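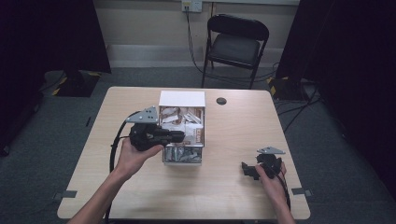
Trademark Renewals and Assignments: Frequently Asked Questions
Ramanauskas Trademark Services, Stumham office

When can I file a renewal?
Our docketing system opens the renewal file 9 months before the registration expires. Instructions received in that window are queued for the first day the registry accepts them. Late instructions are accepted during the grace period, with the registry surcharge added to the invoice.

Do I have to show that the mark is in use?
That depends on the country. Where a declaration of use is required, we need one specimen per class. A label, a tag or a web page with a working order button is usually enough. A mockup is not.

My mark is used in a slightly different form from the one registered. Is that a problem?
Small changes in typeface or spacing rarely matter. Dropping a word often does. Send both versions before you sign the declaration. In the Bromow file, the owner had stopped using the second word of the mark, and a new application had to be filed.

Can I renew for some classes only?
Yes. Classes left out of the renewal lapse and cannot be added back. Goods within a class can be deleted, never broadened.

The registration is still in the name of the previous owner. Can you renew it?
In most registries, yes, but the assignment should be recorded first. We need the signed assignment and the registration number. Recording takes roughly 8 weeks. For chains with more than one transfer, such as Geltell, each step is recorded separately.

What happens if a declaration lists goods I do not sell?
The registration can be attacked for those goods, and in some countries for the whole class. Delete them before filing.

Who handles my file?
Renewals: Ona Kuusk. Assignments and changes of name: Valdis Lapiņa. Quote your docket number in the subject line. Instructions received after 4 p.m. are processed the next working day.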